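Deltia presenta la segunda generación del Tastport, con más batalla y una única plataforma

2021-12-22
Redacción técnica

Deltia ha comunicado las especificaciones definitivas de la segunda generación del Tastport, su berlina compacta de cinco puertas. El modelo abandona la plataforma desarrollada con Warby y adopta una arquitectura propia, con motor delantero transversal y tracción delantera en todas las versiones. La carrocería de tres volúmenes desaparece de la gama.

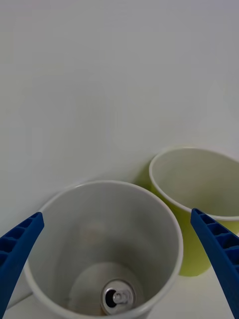
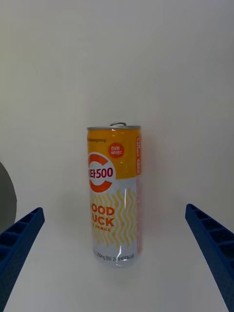 La distancia entre ejes crece respecto al modelo saliente y los voladizos se acortan, de modo que la longitud total se mantiene sin cambios. El aumento se ha destinado en su mayor parte a las plazas traseras. El maletero conserva el piso regulable en dos alturas, ahora con guías metálicas, y la boca de carga queda a menor distancia del suelo.

El bastidor emplea acero de alta resistencia en los montantes centrales, los largueros inferiores y el travesaño del salpicadero. Los pasos de rueda delanteros, antes soldados en tres piezas, se obtienen ahora por estampación en caliente de una sola chapa. La suspensión delantera es de tipo McPherson. En el eje trasero, las versiones de acceso montan rueda tirada con elemento torsional; las superiores, un esquema multibrazo con subchasis aislado mediante casquillos hidráulicos. La dirección es de asistencia eléctrica, con el motor situado en la cremallera y no en la columna, como ocurría hasta ahora.

La oferta mecánica se reduce a dos motores de gasolina, ambos de cuatro cilindros, con bloque y culata de aluminio y distribución por cadena. El primero es atmosférico y se ofrece solo con cambio manual. El segundo incorpora turbocompresor de geometría fija, colector de escape integrado en la culata e intercambiador aire-agua alojado en la admisión. Entrega un par máximo de 200 Nm y puede combinarse con la caja manual o con una automática de convertidor suministrada por Krajewska. No habrá versión diésel. Deltia tampoco ha confirmado una variante híbrida, aunque el túnel central y el depósito se han diseñado con espacio suficiente para alojar una batería de pequeño tamaño bajo el asiento posterior.

Nazma Begum, responsable de integración de chasis en Deltia, explicó durante la presentación técnica que el cambio de plataforma obedece a la necesidad de fabricar todas las versiones en una misma línea. «Con la arquitectura anterior, la suspensión multibrazo exigía un piso trasero distinto y una estación de montaje aparte. Ahora los puntos de anclaje son comunes y el eje llega ensamblado a la línea», señaló. Según Begum, la rigidez torsional mejora sin incremento de peso en la carrocería desnuda, si bien la marca no ha facilitado valores absolutos.

En el equipo de frenos, todas las versiones llevan discos en las cuatro ruedas, ventilados en el eje delantero. El freno de estacionamiento pasa a ser eléctrico, salvo en el acabado básico, que mantiene la palanca convencional. La instrumentación combina dos relojes analógicos con una pantalla central. Los mandos de climatización siguen siendo físicos e independientes del sistema multimedia.

La preserie, formada por 545 unidades, se completó en noviembre. De ellas, 200 se han asignado a la red comercial como vehículos de demostración y el resto se reparte entre ensayos de durabilidad, homologación y formación de los talleres. Durante esta fase se modificaron el tarado de los amortiguadores traseros y la junta inferior del portón, que permitía el paso de polvo en los recorridos sobre firme no asfaltado.

La capacidad inicial de la planta se ha fijado en casi 500 vehículos semanales, con un solo turno. El segundo turno queda condicionado a la cartera de pedidos y al suministro de centralitas electrónicas, cuyo plazo de entrega sigue sin normalizarse. El acuerdo de fabricación con Warby se mantiene vigente para los recambios de la generación anterior.

Las tarifas se publicarán cuando concluya la homologación de la versión automática. Los concesionarios admiten ya reservas del Tastport con cambio manual en los dos niveles de potencia.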